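The Key Under the Pot
Renters are told that smart locks will free them from the pocketful of metal. I spent a winter finding out who gets freed.

By Elli Valtonen

The letter from the management company ran to two pages and used the word "seamless" four times. As of the new year, it said, residents of the Flunstead building would no longer need keys. Doors would open by phone. The old cylinders would come out, the new locks would go in, and everyone would be happier.

I have lived in Flunstead for six years and I have never heard a neighbor complain about her key. I have heard complaints about the boiler, the bins, the pigeons and the man on the third floor who plays the accordion. The letter did not mention any of those.

So I did what people in my line of work do when they smell a brochure. I started asking what the thing was for.

The lock company is called Ramus. Its sales material promises "total access confidence" and says the average household wastes 31 minutes a month on key trouble. I asked where the number came from. A very pleasant woman told me it was internal. I asked whether I could see the internal thing. She said she would circle back, and I assume she is still circling.

Thirty-one minutes is a lot. I tried to work out how I could waste that much time if I wanted to. I could lock myself out once a month and wait on the step for my sister, who has a copy. In six years I have done that twice, and one of those times I was carrying a cake.

What you can't find in the brochure is the price. Ramus doesn't sell to tenants, so it doesn't have to tell them. Landlords pay a setup fee and then a subscription for every door, every month, for as long as the door exists. At the Imthorpe development across the river, which went keyless two years ago, residents say the cost turned up in their service charge under "digital amenities." One of them showed me her statement. She had thought it was the Wi-Fi. 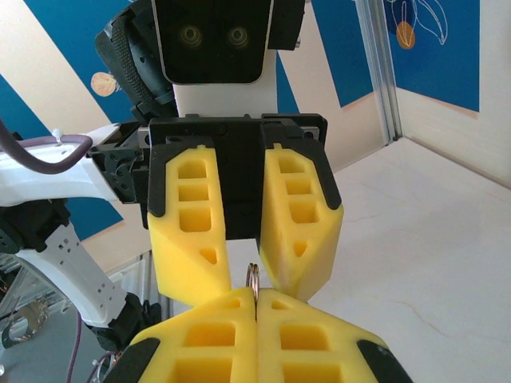 A split key ring, held between foam fingers.

Toivo Kiiskinen has cut keys in the same narrow shop for most of his adult life. I expected him to be against all this, and he is, but less than I had hoped. He fits electronic locks himself now. He says some are good. He likes them for shared offices, and for people with bad hands who can't turn a cylinder.

"For a flat?" he said, and shrugged. "A flat has a door. You want it shut, then you want it open. I don't know what else there is to sell you."

He has 3,000 blanks hanging on his back wall and says he sells fewer of them each year. He doesn't blame the phones for that. He blames landlords who order restricted keys that only one supplier can copy, a trick much older than the app. A tenant comes in wanting a spare for her mother and he has to send her away. She must write to the building manager, prove she lives there, pay whatever is asked and wait.

I found this more useful than anything Ramus told me. The argument for keyless doors leans hard on how awkward keys are, and a good part of that awkwardness was put there by the same sort of people who now want to take it away for a monthly fee.

Then there is the log. A metal key has no memory. The new locks write down every opening, with the time and the name of the phone's owner. The management company says it would look at these records only "where operationally necessary." I asked for an instance. I was told that each case would be judged on its merits, so I asked who would be doing the judging, and the call ended soon after.

A resident at Imthorpe told me she had been asked, in a friendly way, why her boyfriend's guest code was being used so often. She hadn't known that anyone was looking. Her lease allows guests. She still moved the code to her own phone and went down to let him in, like a teenager.

To be fair to the locks, they mostly work. I visited on three evenings and saw one man stuck outside with a flat battery. A neighbor let him in. Several people told me they loved the system, especially the parents, who could send a code to a babysitter and cancel it afterward. I believe them. If Ramus had offered my building that, as a choice, with the cost on the front page, I might have taken it.

It isn't a choice, though. Lindqvist, the firm that manages Flunstead, confirmed to me on 19th December that tenants who don't own a suitable phone will be issued a plastic fob. The fob goes on a ring. A lost fob will be replaced on written request, for a fee that has not been set.

My sister still has her copy of the old key. I asked her to mail it back so I could turn it in with mine, as the letter instructs. She wanted to know what they planned to do with it. I said the letter didn't say, and she told me she'd hang on to it until it did.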